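Lasting Color: Artificial Roses in the Shared Rooms at Flerklow

The residence at Flerklow maintains 49 vases in its lobbies, dining rooms, reading rooms, and guest suites. Until a few years ago, each was filled with cut flowers on Monday and emptied on the following Saturday. Most of them now hold artificial roses, and the office of interior services has developed a settled practice for arranging and caring for them.

The change began in December, when deliveries to the residence were often late and the heating shortened the life of every bouquet. Matěj Slanina, who directs interior services, approved a trial in 11 rooms. Residents were invited to comment in writing. The most frequent request was for more variety in color, and the present collection of 274 stems was purchased with that request in mind.

Choosing the Stems

Stems are selected at different stages of bloom. A bouquet made up entirely of open roses tends to look flat, and residents noticed this early in the trial. Staff members are asked to include at least one bud and one half-open flower, and to leave the foliage on the stem wherever the vase allows.

"People look at the leaves more than we expected," Mr. Slanina said. "If the leaves are poor, the rose will not be believed, however good the petals are."

Color is kept within a narrow range. The Samar reading room, which receives strong afternoon light, is given pinks and whites. Darker reds are reserved for the dining rooms, where the lamps are warm and the walls are paneled.

Matching the Vase

Glass remains the preferred material. It admits light around the stems and can be washed by hand in a few minutes. Rostislav Kratochvíl, who arranges the flowers for the Trakden wing, favors colored glass for mixed bouquets and generally begins with the largest bloom, turning it to the side so that its profile is seen. Smaller roses are then set lower, partly behind the leaves. Pink glass with a ribbed rim suits a bouquet in which coral, light pink, and dusty pink roses are combined with white. 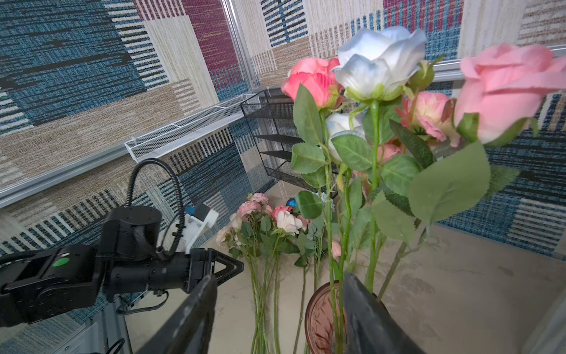 Care and Storage

Each bouquet is dusted every two weeks with a soft, dry brush, working from the center of the bloom outward. Leaves are wiped with a damp cloth. Bent stems are straightened by hand before the bouquet is returned to its vase.

Stems not in use are stored upright in the Štěpánek cabinet, away from direct sun. Requests for a change of color may be left at the front desk.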